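Weighing into a beaker: tare first or subtract later? And why won't my scale sit still?

Posted in Home Lab & Workshop by pottingshed_phil
2025-09-04

I make my own glaze tests and a bit of plant feed, and in June I finally replaced the kitchen scale that had been lying to me for years. The new one is a Genholm, secondhand, reads to two decimal places and came with no manual, unless you count a laminated card in a language I can't read. I weigh powders straight into a glass beaker because I own a beaker and feel I should get some use out of it.

Two problems. First, I don't know if I should put the beaker on and zero it, or weigh the beaker once, write the number on the wall like a prisoner and subtract it forever. Second, the last digit wanders. I put the beaker down, it reads one thing, I breathe, it reads another. I've changed the batteries. I've moved it off the washing machine (yes, I know). It still does it.

My batches are small, 35 grams of the main powder and sometimes only 2 or 3 grams of the colorant, so the wandering matters more than I'd like.

Tagged: scales, weighing, glassware

3 people are following this

Nayara Barbosa

Tare it. Every time. The subtract-forever method works until the day you chip the beaker, or wash it badly, or pick up the other beaker that looks just like it, and then every number you've written down is wrong by the same amount and you'll blame the powder.

My routine, for what it's worth. Beaker stands next to the balance, empty, before I switch anything on, so that it's at the same temperature as everything else in the room. Black surface under it, which has done more for my tidiness than any resolution I ever made, as a white powder on a white counter is invisible until you lean on it.

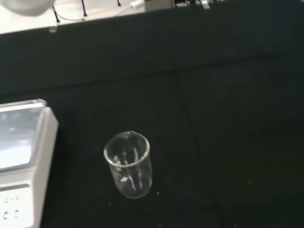
BEFORE YOU WEIGH

Let the balance warm up. Mine gets twenty minutes, or one cup of coffee and the part of the newspaper I don't like. A cold one drifts, and from your description I'd bet that's half your trouble.

Check it's level. If there's a bubble, the bubble goes in the middle of the circle. If there's no bubble, borrow a small spirit level and feel superior to the manufacturer.

Dry the outside of the beaker, including underneath. A ring of water on the base evaporates while you stand there, and you get to watch the number creep down and wonder about your eyesight.

Beaker on, wait for the reading to stop fidgeting, zero it. Then spoon in the powder slowly. If you overshoot, take some out with a clean spatula and throw it away. It doesn't go back in the jar. I know it's a quarter of a gram. I know what it cost.

For the colorant I'd skip the beaker entirely and use a little paper or plastic weighing boat. A glass beaker is a lot of dead weight to put under 2 grams of anything, and it uses up part of the scale's range for nothing. Check the maximum on yours before you put anything bigger on it. Plenty of the small ones give up at 200 grams, beaker included, and they don't all have the decency to tell you.

DRAFTS AND WOBBLE

Breathing at it really does move the last digit. So does a ceiling fan, a heating vent, an open door, and anyone walking past on a wooden floor. Put it on the heaviest thing you own that doesn't move, and if you use cloth underneath, pull it flat and make sure all the feet are properly down, as a fold under one foot will have you chasing the level all afternoon.
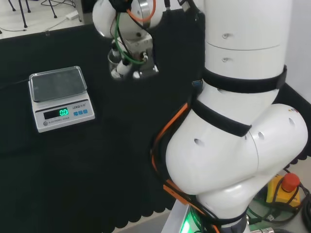
Give it some elbow room too. Leave a clear patch on either side so you can set the beaker down without nudging the housing, and keep your sleeves and any cables from resting on the scale. A cord leaning on the pan will happily add half a gram and look innocent.

If it still drifts after all that, you want a check weight. Buy one proper one. Coins are not check weights, whatever my brother-in-law says.

orban_owner

I have an Orbán and it never does this

glazed_and_confused

Agree with Nayara on nearly everything, except that I do write down the empty weight of my beaker as well, in pencil on the frosted patch. It isn't for subtracting. If I zero it, get halfway through and the thing switches itself off to save the battery, I can still work out what's in there. My old Jovden did this after more than 3 minutes of being ignored, always while I was looking for the spoon. See if yours has an auto-off you can disable. On the Jovden you had to hold down a button while turning it on, and I found it by dropping it.

Also, is your phone sitting next to it? Move the phone. I can't prove anything, but move it.

pottingshed_phil

Phone was next to it. So was the fan. Warming it up now and will try the pencil trick, once I've found the level, which I last saw holding up a shelf at the Piltimura workshop.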